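Search this site Enter keywords Go

Site visit: teleoperation bay at Komance

Wednesday, June 12, 2019

I spent the afternoon at Komance with Gintarė Rebane, at the invitation of Edgardo Macapagal, who runs the manipulation group. The purpose was to see how they collect demonstrations before we commit to a method for the sorting trial at Aguiar. Parking is behind the building. Enclosed footwear is required past the front desk and they do check.

The group uses two methods. In the first, the operator holds the arm near the wrist and guides it through the task with the joints in a compliant mode. In the second, the operator moves a smaller leader arm and the working arm follows. Edgardo's people have moved nearly all their collection to the second. Hand guiding puts the operator's forearm in the camera views, and the recorded joint torques include whatever the operator was pushing with, so the data needs cleaning before a policy can be trained on it.

The leader handle has a trigger mapped to finger opening. There is no force feedback. Operators judge contact from the video and, where the line of sight allows, from the table itself. Bilal Saab, the senior operator, prefers to keep his eyes on the wrist view for the last part of the approach and ignore everything else. Newer operators look back and forth between views and their recordings show it as a pause above the object.

The task during our visit was battery sorting: pick up a single AA cell from the tabletop and place it in one of two bins. It is a small, smooth cylinder that rolls if touched off-centre, and the fingertips have to come down either side of it with little clearance to the wood.

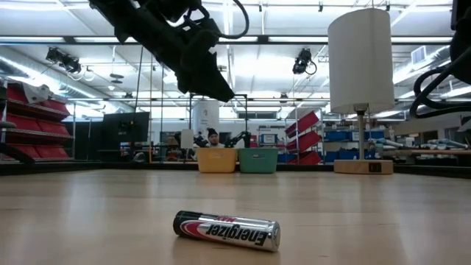
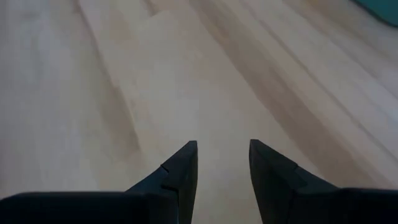
An episode starts when the operator presses a foot pedal and ends on a second press. Joint positions, trigger value and all camera streams are written to one file against a common clock. Failed grasps are kept but labelled. Bilal's rule is that a recovery within the same episode counts as a success if the cell ends up in the correct bin, and I think that is sensible, as the recoveries are where the policy learns what to do after a bad first contact.

Their target is 500 episodes per task. A good operator records 110 in a shift. Sessions are split by a break and nobody drives for more than 2 hours at a stretch, after which the traces get visibly jerky.

I had a turn on the leader arm. The lag is small enough to ignore. Depth is the difficulty: I stopped high on my first attempts, then overcorrected and pressed the fingertips into the table. The follower has a torque limit and simply stalled. Gintarė was considerably better at it and had a clean pick on her third go.

Points to raise with Elaine Vieira before the next call:

Whether our bench can be lit as evenly as theirs. Glare off a shiny wrapper shifts with the wrist angle.

Start positions. Komance varies the position and heading of the cell by hand with no printed template. I would prefer a template.

Licence terms for the logging software. Edgardo was vague on this.

A return visit is pencilled in for November, when they expect to have the two-arm version of the task recording.

Subscribe to our newsletter. Enter your email address. You can unsubscribe at any time.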